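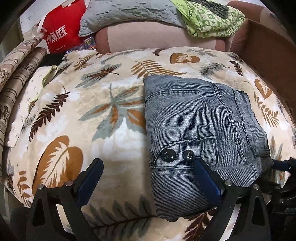
How long should one practice run with the hand gripper be?
Five minutes at most. After that your wrist gets tired and your closing gets sloppy, so stop, put the gripper down and swap with your partner.

Section 5. Getting ready to record clothes handling

I wrote this part for the Welgate robotics club after we'd all had a go at the Ocampo student challenge tasks, and I've kept it in the order I do things myself. You need the Rollar hand gripper, a memory card, a soft cloth and something to handle. Denim is my favourite to start with – it's heavy, it holds a fold, and the seams give you something decent to grab!

1. Put a blanket or other soft cover over your work surface. A patterned one is fine (mine usually are).

2. Wipe both blue pads with the dry cloth. Fluff builds up on them faster than you'd think.

3. Open and close the fingers slowly a few times. The two pads should meet flat. If one touches before the other, go back to Section 2 and redo the alignment.

4. Check the pins at the joints with your fingertip. Snug is what you want. If you tighten them too far the linkage goes stiff and you'll feel it in every squeeze.

Caution: keep hair, cuffs and necklaces away from the linkage bars. They do nip.

5. Fold your garment once or twice and lay it down within easy reach. Keep buttons away from the place you plan to grip. I lost a good half hour in July to a waistband button that kept sliding out of the pads.

6. Start recording with the gripper held open, wait for two slow breaths, then move in.

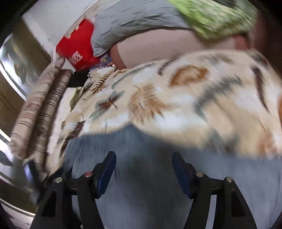

Fig. 5b – Gripper open, blue pads facing each other across the gap.

7. Close on a folded edge, lift, move it across and let go. Try not to rush the letting go. Everyone rushes it, me included.

8. Bring the gripper back to open before you stop recording.

Note: quick turns smear the picture. When you have to swing round, finish the run first, or mark that bit in the log so whoever sorts the clips can skip it.

9. Do 13 runs, then copy the card. Clip numbers carry on from the last group, so look at the log sheet before you name anything – the next free number when I typed this was 2085.

If the recording light goes out halfway through, save what you've got and start a fresh run. Don't try to glue two halves together, the timing drifts and the Ocampo upload page will reject the file.

Charging and storage are in Section 6.

Last changed 18/09/2020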